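Listcombe Community Boards > House and Home > Round table or rectangular for a small kitchen diner?

mossybank
3/22/23
Right, we've finally got the keys to our place in Utville and the kitchen diner is smaller than I remembered (isn't it always). I've fallen in love with a big round table but my other half says we'll lose all the wall space and should get a rectangle and shove it up against the radiator. There are four of us, plus my mum most weekends. Anyone had both?

teapot_tyrant
Had both, would never go back to corners. We bought a Gustano round one in December and everybody can reach the gravy. You do lose a bit of space behind the chairs, but nobody ends up stuck at the far end talking to the wall.
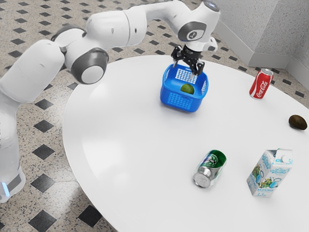 My worry with round ones has always been the middle. On a big one it turns into a dumping ground for post, keys, school letters and half a packet of batteries, and then you're clearing it every single night before tea. I'd go for a plain basket, one of those blue plastic ones would do, and make a rule that it all gets tipped out on a Sunday. White tops look lovely and fresh too, but ask yourself how much curry your lot eat!

gatepost45
Disagree with teapot. Round is fine if you've a square room and nothing else in it. Ours was a galley sort of shape and we were forever squeezing past. Swapped it for a Kuzmenko drop-leaf, paid 283 quid, folds flat when it's just the two of us. Best thing in the house.

teapot_tyrant
A drop-leaf with four people and a mum though? Somebody always gets the leg!

gatepost45
Somebody gets the leg at Christmas. I can live with that.

mossybank
Ha, that'll be me then. Room is nearly square if that helps? The door opens inwards, which is the annoying bit.

plumduff16
Cut the shape out of old newspaper and leave it on the floor for a few days. We did that and went down a whole size.

mossybank
Newspaper it is, will start tonight. He's already measuring the radiator.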